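About Walton Tool Library

Home | Borrow | Classes | About | Contact

Walton Tool Library lends hand tools, power tools and garden equipment to people who live or work in Clorndale. Members pay a yearly fee and borrow what they need for up to 7 days at a time.

How we started

Folke Nygård opened the library in a former shoe repair shop on Luton Street. He had moved from a house with a full workshop to an apartment without a closet, and he put his own tools on the shelves first. The Jakubowski family, who ran the hardware store next door until they retired, gave us their remaining stock of clamps, planes and drill bits. Our catalog now has 1129 items in it.

What you can borrow

Most loans are ordinary things: ladders, sanders, tile cutters, post hole diggers, a carpet cleaner. We also keep sewing machines and a cider press, which is booked solid through September every year, so please reserve early. Members can have 2 power tools out at once. There is no limit on hand tools.

We don't lend chainsaws or anything that runs on gasoline.

Classes

Our evening classes cover basic wiring, sharpening, drywall repair and furniture finishing. Classes are kept small and all materials are included. Members get first choice of places, and whatever is left goes to the public a week later.

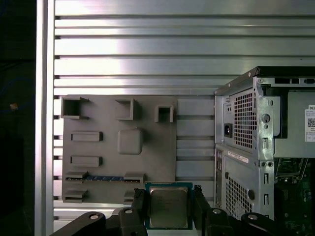 The sharpening class fills up fastest. If it is full, ask to be put on the waiting list, as we usually add a second session.

Donations

We take tools in working order, with or without a case. Please call before bringing anything heavier than you can carry. We can't accept paint, solvents or car batteries.

Membership

A household membership covers everyone at one address. Bring a photo ID and something with your current address on it. A deposit of $200 applies to the floor sander and the tile saw and is returned when the tool comes back clean.

Our next new member evening is 29th September at the Luton Street shop.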